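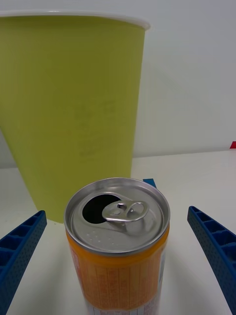
Jarnari Large Paper Cup, Rolled Rim

11th September
By the Brimside product desk

Item number: 728
Sold by: sleeve of 40 or case of seven sleeves
Colours: yellow-green, dark grey
Use: cold drinks

The Jarnari is the largest paper cup we sell for cold drinks. It is a tapered cup with a wide mouth and a white rolled rim, made for fizzy drinks, squash, iced tea and water. The colour goes all the way round the side and has a matte finish. There is small print on the side in a tone close to the colour of the cup, and it does not show much from a distance.

We started stocking it for customers who serve from cans. Our older cup was too small to take a whole can with ice, so people ended up with a half-full can left on the table beside the drink. With the Jarnari you can put the ice in first, pour the can, and still have space at the top. If you are serving without ice, one can will leave a fair gap below the rim. Some of our customers like that for children's parties and some think it looks mean. If you are in the second group, look at the medium cup in the list at the end of this page.

Size and shape

The cup is wider at the top than at the base, so it stacks inside the next one and a sleeve takes up little shelf space. It is a tall cup. Please check the height against your cup dispenser before you order a case. It fits the wide tube on the Tedesco wall dispenser and will not go into the narrow one.

The rim is rolled outwards and is firm enough to take a push-on lid. Lids are not included. The flat Tedesco lid with a straw slot is the one we recommend, and the domed lid from the same range fits too. Lids from the older Farnside range are slightly too small and will pop off when the cup is squeezed.

Choosing a colour

Both colours are the same cup in every other way, with the same price and the same pale rim.

The yellow-green is the one most people order. It is easy to spot on a white table or a plain counter, and it is a help at events where cups get put down and lost. It can look a little more olive under warm indoor lighting than it does by a window.

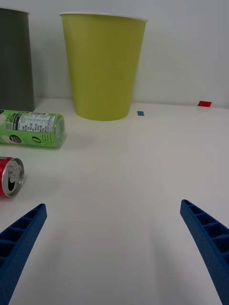

The dark grey is quieter and hides drips of cola and coffee syrup better. Offices and hotels tend to choose it. Some customers buy both and use one colour for sugar-free drinks and the other for everything else, which saves writing on the cups. A case can be mixed if you tell us how many sleeves of each you want. We do not split sleeves.

Colour may vary a little between batches. If you need an exact match for a large event, please order everything at once and mention it in the notes box, and we will pack from a single batch.

Filling and serving

Stand the cup on a flat surface to fill it. When full it is heavier than people expect from a paper cup, so hold it round the middle and not by the rim. Tilt the cup slightly when you pour from a can and let the foam settle before topping up.

The inside is lined and will hold a cold drink for the length of a meal or a meeting. We do not suggest leaving drinks in it overnight. The side can become damp on the outside in warm weather when there is a lot of ice in the cup. This is water from the air and the cup is not leaking, but you may want a mat or napkin under it on a polished table.

Do not use the Jarnari for tea, coffee or soup. It has a single wall and will be too hot to hold. It is not suitable for the microwave, the oven or the freezer.

Storage

Keep sleeves closed until you need them and store them somewhere dry. Cups that have been kept in a damp shed or garage can go soft at the base. Lay the sleeves flat, or stand them upright in the case with the open end at the top. Please do not put heavy boxes on a case. A squashed rim will not take a lid properly and cannot be pressed back into shape.

After use

Empty the cup before throwing it away. Because of the lining, it cannot go in with ordinary paper in every area, so ask your local council or your waste firm. Cans should be kept separate from cups. If you are running an event, two bins side by side with a clear label on each will do the job. Stacking the used cups keeps the bag from filling up too quickly.

Delivery and returns

Single sleeves and full cases are sent from our Farnside warehouse. Delivery is free on orders over £34. Below that, the charge is shown in your basket before you pay. We can deliver to village halls, schools and showgrounds if there is someone there to sign.

Unopened sleeves can be sent back for a refund. We cannot take back an open sleeve unless the cups are faulty. If a case arrives crushed, keep the box and let us know before you use any of the cups.

The December order book is now open for Christmas parties and winter fairs. The yellow-green ran short last winter, so please order early if you have your heart set on it. The grey was in stock throughout.

Samples

We will send one cup in each colour to trade customers on request. Ask for item 728 and say whether you would like a flat lid, a domed lid or both.

Related items

Jarnari Medium Paper Cup, Rolled Rim
Tedesco Flat Lid with Straw Slot
Tedesco Domed Lid
Tedesco Wall Dispenser, Wide Tube
Farnside Paper Straws, Plain White
Farnside Ice Scoop

Contact us | Delivery | Returns | © Brimside Catering Supplies | Back to top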